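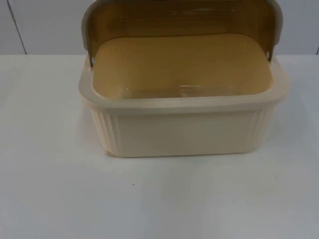 Chapter 2
Keeping Bread

Bread begins to go stale as soon as it cools, and the household has been arguing with it ever since. The bread box is one of the longer-running arguments. Shut it tight and the crust turns to leather while mold moves in. Leave it open and by supper you own a doorstop.

In this chapter we look at what happens to starch and water inside a loaf, and why the refrigerator, which rescues nearly everything else, makes bread worse. We then compare boxes, bags, and the freezer. Keep your notes from the Bratmont loaf in Chapter 1. If you ate the loaf, bake another and try to show some restraint.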